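**Safety notice from the Skunlow kitchen bay: grip release fault on the two-handed unit**

Members of the Olmont programme will be aware that handling work in the Skunlow kitchen bay was suspended for part of August following a fault in one of the multi-fingered hands. The review has now closed, and the main findings are set out below for all teams operating the same model of hand.

The fault occurred shortly after 2.15 pm, during the cup and sink routine. The hand had closed on a cup and received the command to open. The control log shows the command as accepted and completed, yet the fingers remained closed and the grip force went on rising for several seconds. The operator pressed the stop button. The arm halted as intended, but the hand, which draws its power from a separate supply, did not release. The cup cracked. There were no injuries.

The routine itself is among the most frequently run in the bay. It had been completed 3858 times before the fault, and the cup is often picked up on its side from the drying rack in the sink.
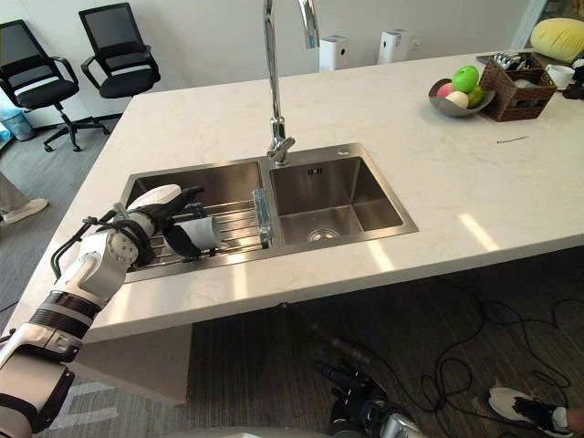

## What the review found

Two separate causes were identified. The first was a worn connector on the cable to the hand. As the wrist turned, the connector lost contact for very short periods, and position readings from the fingers were dropped. The hand controller, supplied by Fodico, was set to hold the last good reading in such cases. It therefore continued to act on a finger position that was no longer correct, and pressed harder in order to reach it.

The second cause was one of procedure. The connector was due for inspection after every 600 hours of use. The hours were being recorded against the arm and were not carried over when the hand was moved from one arm to another. The inspection was missed as a result, and the maintenance sheet gave no sign that it was overdue.

The review team also repeated the grip at low force, with a replacement connector fitted, and checked the readings against the wrist camera. In 212 repeated grips no readings were lost. The old connector was then refitted and the fault returned on the same day, which the team regards as sufficient proof of the first cause.
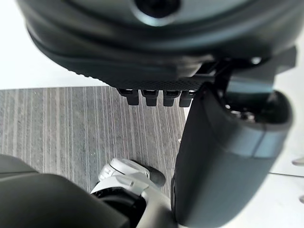 Floor conditions in the bay were considered next, as cables were at first suspected of having pulled on the arm. This was ruled out from the motor records, which show no outside load at the time of the fault. The team nevertheless recommends that cables be routed away from walking areas wherever possible. The striped carpet makes a dark cable harder to notice at a glance than a plain floor would, and staff who step in to recover an object have their attention on the hands. Cable covers have been ordered for Skunlow – other sites should review their own arrangements before the next joint session.

## Changes now in force

The following apply to all sites using this model of hand:

- The stop button must cut power to the hand as well as to the arm. Units on which the two supplies are still separate may not be used for handling work until they have been changed.
- The controller must open the hand slowly if position readings are lost. The previous setting, under which the last good reading was held, has been withdrawn.
- Hours of use are to be recorded against the hand itself, by serial number.
- Glass and thin china are not to be used in sink routines until further notice.
- No person may reach into the sink while a hand is powered, including to free a jammed object.

The last of these requires particular care. In two earlier cases found in the log, staff had freed a cup by hand after a slow release and had not reported the matter. Either report would probably have led to the connector being checked sooner. A slow release is to be treated as a fault from now on and entered in the log with the time and the routine number.

Checks at close range are to be made with the wrist camera wherever the view allows, so that staff do not need to lean over the basin.

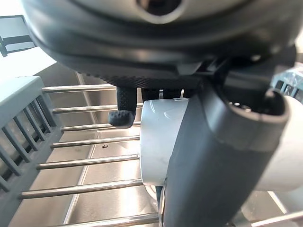 The revised checklist requires the operator to confirm that the fingers are clear of the object before the arm is raised, and to wait for a second reading if the first is in doubt. This adds a short pause to each cycle, and teams should allow for it when planning sessions. Reports of slower running that result from the pause alone need not be sent in.

The modified controller settings have been tested at Skunlow over 272 cycles without a fault. The Yu site will begin its own tests once its replacement connectors have arrived, and handling work there remains suspended until those tests have been signed off. Copies of the full review and the revised checklist may be requested from the Olmont safety office.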